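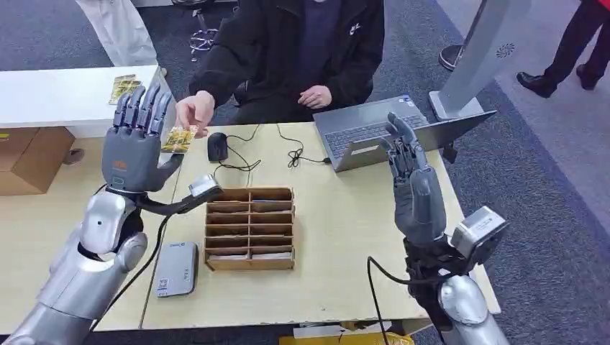 Minutes of the Geum Room Working Group

March 11, 2022
Minutes taken by Isla Hollis

Present: Alasdair Gunn (chair), Isla Hollis, four members of the front desk team. Apologies from the Prernus office.

1. Minutes of the last meeting
The December minutes were approved with one change. Item 4 should say that the spare keys are kept at the front desk.

2. Card organizer
Alasdair reported on the wooden compartment organizer on the table in the Geum Room. Staff find it easier to use than the old envelope system, but cards are still being put back in whichever slot is free. The group discussed labeling the slots by department or by last name. Last name was preferred, as people move between departments. Isla will print the labels and put them on before the next meeting.

It was asked whether a second organizer should be ordered from Sternora. The price quoted was $125 with delivery. The group agreed to wait until the first one has been labeled and in use for a while.

3. Replacement cards
The register now lists 1052 cards, of which 21 are marked as missing. Front desk will email the holders and ask them to check their desks and bags. Any card not found in 6 weeks will be canceled and taken off the register. One member asked if there would be a charge for replacements. Alasdair said there would be none for the first, and that a charge for later ones would need to go to the Prernus office.

4. Table and cables
The mouse cord and other cables take up a lot of the tabletop. Two options were raised: clips along the back of the table, or a cordless mouse. Clips were agreed as the cheaper choice. The front desk team will buy them from petty cash and keep the receipt.

The group also agreed that drinks should stay off the table while the laptop is out. A notice will go up by the door.

5. Room bookings
Plitarier has asked to use the room on two mornings next month. There was no objection, provided the table is left set up as it was and the organizer is not moved to another room. Isla will reply.

6. Other business
The blind on the left window is stuck again. Reported to building services, no date given yet.

Next meeting: same room, date to be sent by email.

Actions
Isla Hollis: slot labels, reply to Plitarier
Alasdair Gunn: ask the Prernus office about a replacement charge
Front desk: email to card holders, cable clips, notice by the door

Last updated after corrections from A. Gunn

Contact the front desk | Copyright Geum Room Working Group | Back to top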